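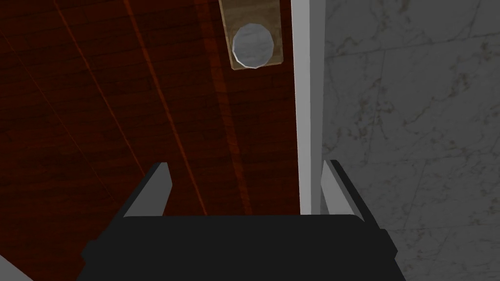

Small insurers should stop rewarding customers for silence

The household insurance market has spent many years making it easier to buy a policy and very little time making it easier to report a small loss. At Risico we have contributed to this imbalance, and it is reasonable that we should say so before we ask others in the industry to change.
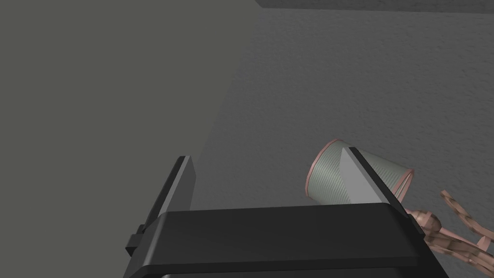

Krystyna Nowakowski

The no-claims discount was designed to reward care. A household that maintains its roof and checks its pipes should pay less than one that does neither. In practice, the discount also rewards those who notice damage and decide to keep quiet. A customer with a slow leak under the kitchen sink will often wait, hoping that the cost stays below the deductible. When the report finally comes, the floor has to be replaced as well.

Our claims department reviewed its water damage files this spring. In one apartment building, nine households had been affected by the same failed joint, and only three had contacted us in the first month. The others told our adjusters that they feared losing a discount built up over five years. Their reasoning was sound under the terms we had sold them. The fault lies with the terms.

We have therefore proposed that a report made promptly, and settled below a fixed amount, should have no effect on the discount. Our colleagues at Doltis have objected that this will invite a large number of minor claims. The concern deserves a serious answer. Some increase is likely, and handling costs will rise with it.

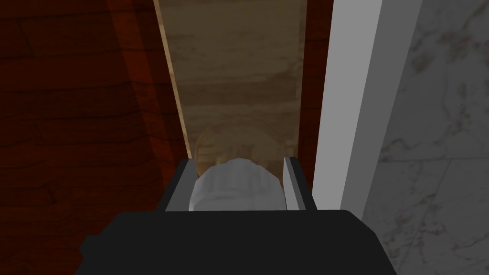
Those costs must be set against the larger repairs that early notice can prevent, and against the time adjusters now spend establishing when a problem began. Disputes over dates are slow and expensive, and they leave customers with a poor opinion of the company even when the claim is paid in full.

Regulators could assist by requiring every renewal notice to state, in plain language, what a small claim would do to next year's premium. Many customers overestimate the effect. Others have never been told. A single line on the first page would serve them better than the leaflets we currently enclose, and we intend to include that line in our own notices from May.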